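Reading time: 4 min

Kendley Drumstead
Mar 31, 2024

1/ I have worn a shirt with a collar to work for most of my adult life and until this winter I had never once ironed one well. A thread about what changed, for anyone else who owns an iron and is a little scared of it.

2/ Background: I got a new job in February and the office is dressier than my last one. First week, my coworker Souad Ouazzani looked at my sleeves and asked very kindly if I'd slept on a train. I had not slept on a train.

3/ So I did what I always do and bought things. A fancy steamer ($126, please don't tell my mother). A spray bottle. A second spray bottle that mists instead of squirting. I love the mister. The steamer lives in the closet now.

4/ The steamer is fine for a dress or a curtain! It just can't do a cotton shirt the way I wanted. You need something flat and hard to press against, and a bathroom door isn't it (ask me how I know about the bathroom door).

5/ What helped was my neighbor, Johannes Steyn, who pressed shirts at a dry cleaner for years and is very patient with people who hold an iron like a hockey stick. He gave me an hour at his kitchen counter and I took notes on the back of a takeout menu.

6/ Note one: damp. My shirts used to come out of the dryer bone dry, and then I'd fight them. Now I pull them out early, when they still feel cool on the back of my hand, and roll them up in a towel until I'm ready. If they dry out anyway, mister.

7/ Note two: order. Collar, yoke, cuffs, sleeves, back, fronts. Small stuff first. I used to start with the big easy back panel because it felt like progress, and then I'd crush it while I wrestled the sleeves.

8/ Collars go from the points in toward the middle, underside first. If you go middle to points you push a tiny fold right out to the tip, where the entire world can see it. I did this for years. There are wedding photos.

9/ Sleeves. Ugh. Line up the seam, smooth it with your hand before the iron gets anywhere near it, and look at the bottom layer too. I still get a double crease on the left one maybe half the time and I've made my peace.

10/ Karabo Masilela replied to an earlier post asking about spray starch. I tried it and I'm mixed. Great on a thick oxford, kind of crunchy on anything thin. Also it made my floor so slippery that I went down in socks holding a hanger. Put a towel down.

11/ Thin shirts are their own problem. Lower heat, less water, and don't lean on it. The first lightweight one I did properly took me 34 minutes, with a podcast. Now it's more like half an episode.

12/ The other thing I got from Johannes is to spread the shirt out and smooth it with your palms before you decide what needs pressing. Crumpled up, everything looks hopeless. Flat, you can see which creases matter. Light blue pinstripes are good for this too, you can follow the lines.

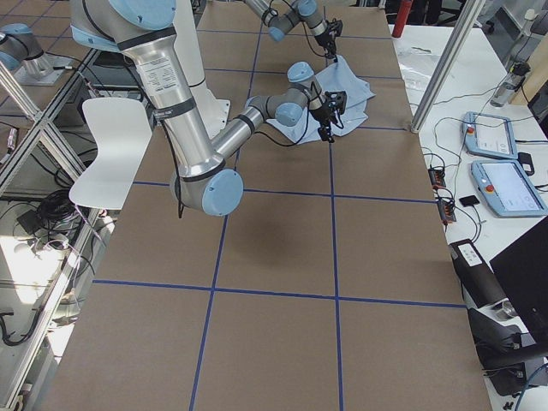
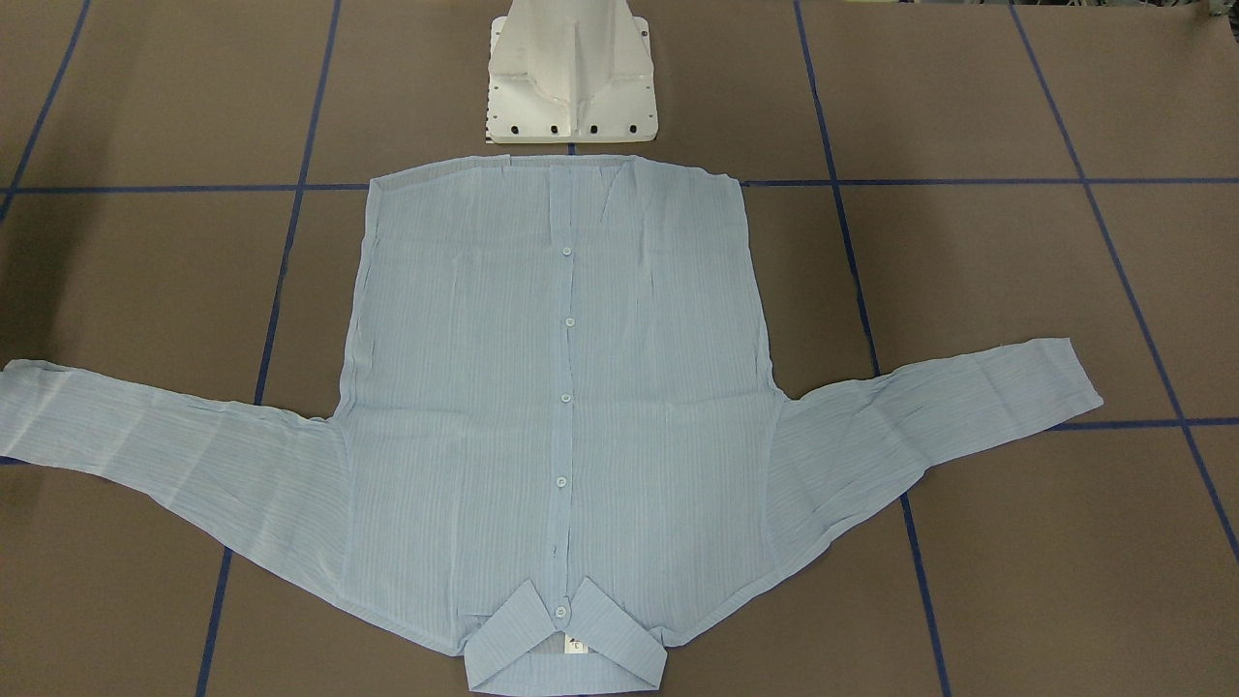
13/ Hanging. Top button and third button done up, collar standing, wide hanger. Then leave it alone until it's cool! I used to put mine on straight off the board and wonder why there was a fan of wrinkles at each elbow before I'd even found my keys.

14/ Faraji Ndung'u asked if I do the whole week on Sunday. I do - five shirts, usually with a game on. I skip the shirt tails. They're tucked in. I refuse to feel bad about it.

15/ Stuff I still can't do: pleats, anything with a ruffle, and linen. I own one pair of linen pants and they go to the cleaner on Pustow Street, who charge me too much and are worth it.

16/ Also, clean your iron. Mine had a brown patch on the plate from a melted label, and it left a mark on a white shirt I really liked. Damp cloth and baking soda paste, iron unplugged and cold, then wipe out the steam holes with a cotton swab.

17/ Souad update: on Thursday she said "nice shirt." That's the whole update. I've been thinking about it for three days.

18/ If you have a trick for the bit between the buttons, please send it. I'm using the tip of the iron and a lot of swearing.

Contact | © 2024 Kendley Drumstead | Back to top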